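Quick one tonight, it's late and I have to be up early. Went to the open house on the Mulder Road culvert. If you don't live on our end of town you can skip this.

Short version – they want to close the road. Not narrow it, close it. Four months minimum, starting in August, and the detour goes all the way out past Ikholm and back in by the feed store.

## What they said

The culvert is 40 years old and the bottom is rusted through. They had a piece of the pipe on a table and you could poke a pen through it. Fine. I believe them. I've driven over that dip every morning and it's gotten deeper since the spring floods, everybody knows it.

Trokov is the engineering firm. Lorkov is bidding on the work, or already has it, that part was fuzzy and the answer changed depending on who you asked. Traffic count on the big board said 1,328 vehicles a day, which seems low to me but ok. Maybe they did it during school break.

Two options:

- Option 2 (yes they started with 2, no idea) – full closure, one season, done before snow
- Option 4 – one lane open with a temporary light, takes two seasons, costs more

What happened to 1 and 3? Somebody asked. "Eliminated during screening." Ok then.

I filled out a comment card for Option 4 but I went back and forth. A light at the bottom of that hill in January is a bad idea, people will slide right thru it. But the detour adds a good twenty minutes for anyone going to the clinic, and the ambulance has to take it too. I asked about the ambulance and got told it was "being coordinated." Wrote that on the card as well, in capitals.

Also the school bus. No answer on the bus.
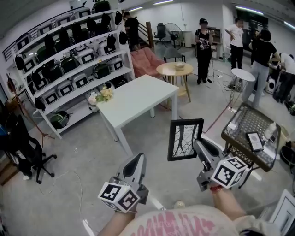 ## If you want to comment

Cards go in the box at the town office, front counter. You can also mail one in. Comments close at 4 p.m. on the last day of the month and they were pretty firm on that.

Stuff I'd put on there if I were you:

- where you live and which way you drive
- if you have animals or equipment to move, say so, a hay wagon is not going around by Ikholm
- ask for the gravel cutoff to be graded befor the closure starts, because everyone is going to use it anyway and it's already washboard

They did say they'd look at the cutoff. Whoever owns the stretch past the creek might have something to say about that.

Maps are taped up in the town office hallway. The detour one is hard to read so bring your glasses. I'll post again when they pick an option.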